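6.4 Grip Hold Fault (Code 511) During Two-Arm Handling

This section covers the fault in which both hands stay closed on a soft object after a release command has been sent. The controller reports code 511 and the arms hold their last position. Hard objects do not normally produce the fault. Pillows, cushions, folded blankets and similar items do, when the finger current stays above the release threshold and the hand controller reads this as an obstruction.

Read Section 2 (Emergency Stop) before carrying out any step below. One operator must hold the stop pendant for the whole procedure. A second operator works at the hands.

CAUTION: Do not pull the object out of the hands while the arms are powered. The arm controller treats an outside pull as a load change and may correct for it with a sudden movement.

CAUTION: Keep clear of the space between the arms and the furniture. A 511 hold does not lock the shoulder joints.

Before you start

1. Confirm that code 511 is showing on the Varavov console. If any other code is showing with it, stop and go to Section 6.7.

2. Check that both feet are on the floor and that the balance indicator is steady. If it is flashing, attach the support strap before going on.

3. Find every cable near the feet and arms. Move slack cable away only if you can reach it from outside the arm area. Leave the rest until power is off.
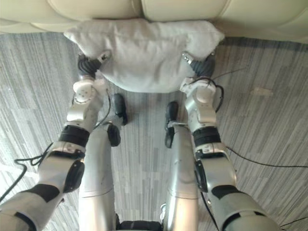

Cendbridge, June

The cushion handling trial on the Sitine unit is the reference case for this section. The cushion was held at its two lower corners against the front of a leather sofa, with black cable lying on the carpet on both sides. The release command was sent and neither hand opened. Code 511 came up on the console and the operator pressed the stop after 11 seconds. The log showed finger current above the threshold on both sides from the moment of the command. Hafþór Overgaard, who wrote up the fault, set the cause as a release threshold left at the value for rigid parts.

Clearing the fault

4. On the console, select HOLD and wait for the arm status to change to STATIC. This can take up to 10 seconds.

5. Select HANDS, then LEFT, then STEP OPEN. Each press opens the fingers by one increment. Press no more than 6 times.

6. Repeat for the right hand. Do not use BOTH OPEN while code 511 is active.

7. If the object comes free, let it drop. Do not catch it.

8. If either hand stays closed after the sixth press, press the stop. Wait for the power lamp to go out, then turn the manual release on the back of that hand counterclockwise until the fingers move freely.

NOTE: On units fitted with the Ásgeirsdóttir hand cover, the manual release is under the rubber plug. Refit the plug before restoring power.

After clearing

9. With power off, look over the fingers for trapped fabric or thread. Remove it with tweezers. Do not use a blade.

10. Check the wrist wiring on both arms for snags. Any wire that stands out in a loop should be followed by hand from end to end - a wire that catches on the object gives the same current reading as a blocked finger.

11. Clear the floor of loose scraps and route the cables behind the unit.

12. Restore power. Under HANDS, set OBJECT TYPE to SOFT and save.

13. Run the open and close test with nothing in the hands. Both sides must pass before the unit is used again.

Enter the fault in the service log with the object type, the number of step presses used on each side, and whether the manual release was needed. If code 511 comes back with OBJECT TYPE set to SOFT, take the unit out of use and go to Section 6.9, Hand Current Calibration.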